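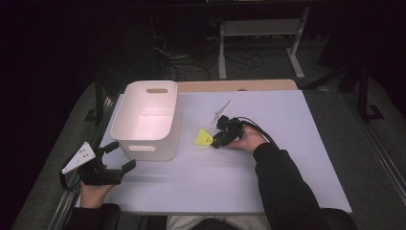 Who looks after the gripper pads and cables between shifts?
The station technician does, and Kadent is hiring one for its Hellard site.

Position: Station Technician, hand-held gripper cell
Hours: 34 per week, including a Sunday shift
Reports to: cell lead

The technician keeps one table station in working order. Daily duties are checking finger travel on both grippers, inspecting the foam pads and the screws that hold them, and routing cables so they clear the table rails. Pads are replaced every 2000 cycles or when the foam lifts at an edge.

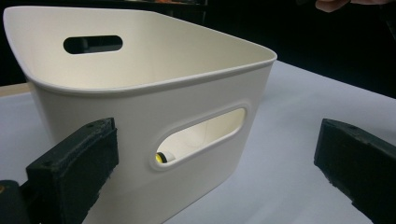 Finger spacing is reset after each pad change and entered in Mustix, our maintenance log. Faults that stop the cell for more than 3 minutes get a separate entry with the part number. Spare fingers come from Vasić and are fitted on site.

Required: two years in equipment maintenance, steady work with small fasteners, basic cable repair, clear written English. Soldering is useful but can be learned here.

The bench test takes one hour and covers a pad change and a cable swap. Tools are supplied.

Apply through the Kadent careers page, reference 435. Applications close at the end of January.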